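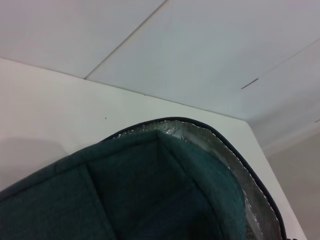 29 November 2025

Lunch bags, first pass. Jocelyn wants a short write-up of which insulated bag we recommend for the day kits before the February order, so I'm putting notes here as I go and will tidy them later.

Today only the dark teal one, stock no. 2129. The Bovico and the Plostora are still in the post room and can wait.

Packing order I settled on:

- ice pack flat on the bottom
- biggest box next, lid up
- fruit or snack box on top
- cutlery down the side, handles up

Tried it the other way first, with the ice pack on top. It fits, but the zipper catches on the corner of the pack and you end up pushing it down with one hand while you pull with the other. Bottom is better. Capucine says cold sinks and it should go on top regardless. We can settle that with the thermometer next time. For now I only care whether the thing closes.

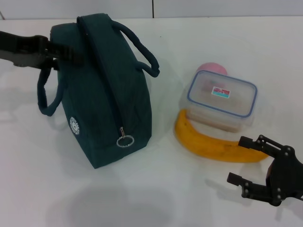 The zipper comes over the top and runs a long way down the front, so the bag opens wide and the boxes go in without tipping. The drawback is that anything small near the front can slide out if you open it all the way. I'd stop the pull about halfway for everyday use. The ring on the pull is easy to get a finger through, better than the bare tab on the old Wornadier.

Handles: two, padded, soft. They flop when nobody is holding them. One kept getting in the way of the zipper until I moved it aside. Comfortable to carry with a full load. Might be worth a strap or snap to keep them together, will ask Lecomte what they have.

The clear box with the blue-rimmed lid goes in flat with no forcing. On its edge it also goes in, but then the lid presses against the side and I don't trust it. Write "flat only" on the kit card.

Full kit weighed 3044 g with water bottle. Without the bottle it stands up by itself. With the bottle it leans a bit, so put the bottle in the middle if it has to ride in a car.

Cleaning: the outside fabric is slightly fuzzy and I expect it to hold crumbs. Damp cloth only until we find the care sheet. Capucine thinks she threw it out with the wrapping.

To do:

- same load in the Bovico, same order
- thermometer test, ice pack top and bottom, lid shut for 2 hours
- ask Jocelyn if the 49 kits all get the large box or only the long shifts
- find out if the zipper pull can be replaced
- new kit card, old one still shows the Wornadier

Boxes washed and on the rack. Ice packs back in the freezer, left side.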